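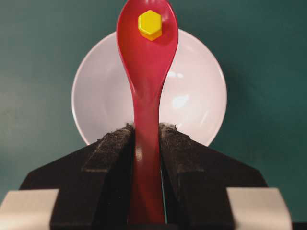 Muñeca derecha, cuchara con la pieza amarilla dentro.

Cuaderno > Teleoperación > Tarea cuchara y bol

Entradas Montaje Datos Pendientes

15/12/2018

Sigo con la tarea de la cuchara, que me tiene entre encantada y desesperada. Para quien abra el cuaderno por aquí: la pieza amarilla va del bol blanco a la cuchara y de la cuchara al platillo, todo con el brazo derecho, y el izquierdo de momento quieto a un lado (Fuad quiere que en la segunda versión sujete el bol, ya veremos). Yo llevo los mandos, Fuad Demissie vigila la grabación y me va cantando los cortes.

Lo primero, la agarrada. Si cojo el mango demasiado cerca de la cuchara, los dedos chocan con el borde del bol antes de llegar al fondo. Si lo cojo muy atrás, la cuchara cabecea en cuanto toco la pared y adiós episodio. El punto bueno está un poco por detrás del cuello y con el cierre flojito, que a tope el mango se me gira solo entre las almohadillas. Las almohadillas, por cierto, están echando pelusa otra vez. Hay que cambiarlas antes de la próxima tanda, y esta vez me gustaría probar con el fieltro más fino del cajón de Wubshet, si es que queda algo.

Lo segundo, y aquí es donde más he aprendido hoy: ¡hay que esperar! Yo tiendo a encadenar los movimientos, llego, bajo, rasco y subo sin respirar, y luego en la reproducción la política copia la prisa sin copiar la puntería. Fuad propuso hacer una parada cortita con la cuchara nivelada junto al bol antes de entrar.
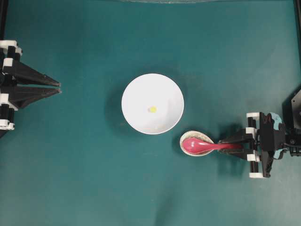
Me pareció una manía suya, pero después de repasar las curvas le doy la razón. Con la parada, el tramo de entrada sale mucho más parecido de un episodio a otro y los ángulos de la muñeca dejan de bailar. Lo dejo escrito como norma para los dos: cuchara horizontal, pausa, y entonces entrar. Si a alguien se le olvida, el episodio se marca como «sin pausa» y va a la carpeta aparte. No lo borréis, por favor, que quiero compararlos.

Para recoger la pieza he probado dos maneras. La primera es empujarla contra la pared del bol y dejar que se suba ella sola. Funciona bastante bien cuando está pegada al fondo por el lado contrario a la cuchara, y fatal si está en el centro, porque resbala y me paso media demostración persiguiéndola. La segunda es entrar de canto, ponerle la cuchara detrás y girar la muñeca mientras avanzo. Me cuesta más con los mandos (el giro lo tengo invertido respecto a lo que me pide el cuerpo, Fuad dice que se puede cambiar en la configuración de Brurby y yo digo que ahora ya me he acostumbrado) pero da demostraciones más limpias.
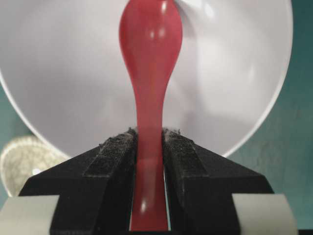 Otra cosa que quiero apuntar antes de que se me olvide: con la cámara de muñeca veo estupendamente la relación entre cuchara y bol, pero no tengo ni idea de la altura. He tocado fondo más fuerte de lo que quería varias veces. Lo que me ayuda es mirar la vista de arriba para bajar y pasar a la de muñeca solo para el último trozo. Los reflejos de la cuchara también despistan, así que he bajado un poco la exposición en las dos muñecas y de paso he vuelto a hacer el balance de blancos.

Números de la tanda: objetivo, 300 episodios antes de febrero. Llevamos 236 válidos contando los de hoy. He descartado nueve, casi todos míos y casi todos por soltar la pieza camino del platillo. El último guardado es el 922, que lleva la numeración general del banco y no la de esta tarea, ojo al buscarlo en Vokgate.

La parte fea: la vista lateral. Repasando los vídeos me he encontrado con trozos donde lo único que se distingue bien es el borde de algo blanco a la derecha y el resto es una mancha verdosa. 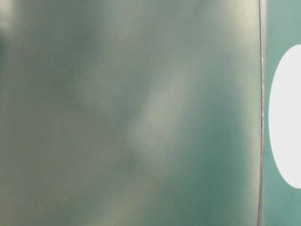 No sé todavía cuántos episodios están así. Para entrenar con las muñecas y la cenital nos da igual, pero el script de Fanside usa la lateral para etiquetar el éxito, y si esa vista no vale habrá que etiquetar a mano (qué ilusión). Le he pedido a Fuad que saque un fotograma de cada episodio por esa cámara y los miramos los dos de golpe con un café delante.

Pendiente:
- almohadillas nuevas, las dos pinzas
- mirar la lateral episodio por episodio
- decidir si variamos la posición del bol o si lo dejamos fijo hasta acabar la tanda. Yo variaría ya, Fuad prefiere esperar
- probar con el brazo izquierdo sujetando el borde, aunque sea en unos pocos episodios sueltos
- apuntar en la hoja del banco la exposición nueva, que luego llega otro y la cambia

Mañana empiezo por las entradas de canto, que es donde tengo menos variedad.

Contacto: cuaderno del banco de teleoperación | © 2018 | Volver arriba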